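Do Fruit Labels Tell Shoppers Anything?
Student project report, 13 January 2022

Our school store sells fruit under a sign that says "farm fresh." We doubted it. The store buys from Workura, a supplier that prints the word "local" on its boxes with no town or farm name.
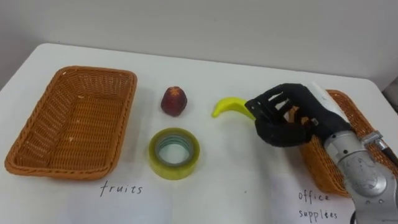
What does "local" mean on a box of fruit?
Whatever the seller wants, as far as we could find out. Workura's own leaflet never gives a distance.

We asked 23 students if they would pay more for fruit marked local. Most said they would. We don't trust that much, as people like to sound generous when it costs them nothing.

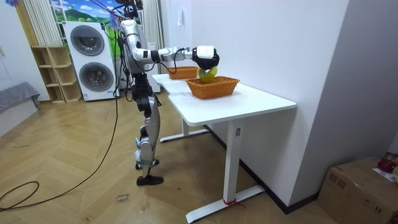
Photo: Løken project group

The leaflet also claims 2000 growers in July and 3000 on the back page. Both can't be right. We wrote to ask and got a coupon back.

Next we tried the Jivavness apple, which costs more and is supposed to stay crisp longer. We kept 2 of them next to plain ones
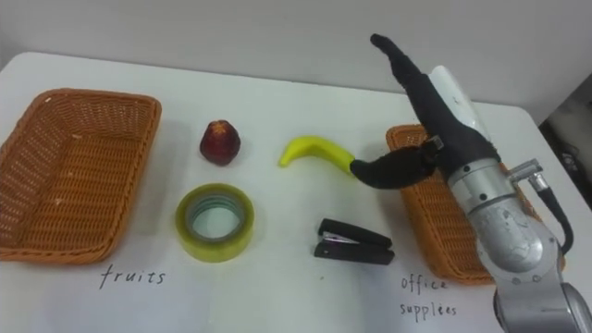

for a week in the same cupboard and tasted them with our eyes shut. Our group could not agree on which was which. Two apples is a tiny test, so we won't claim they are the same, only that the higher price needs better proof. 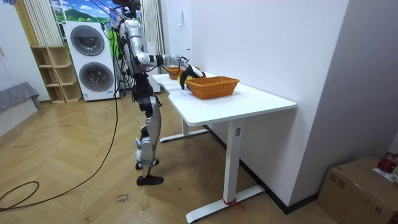
Figure 4. Small yellow item at the rim of a woven basket.

Brarkeck, the other brand in the store, prints a farm name on every bag. We have not checked that the farm exists.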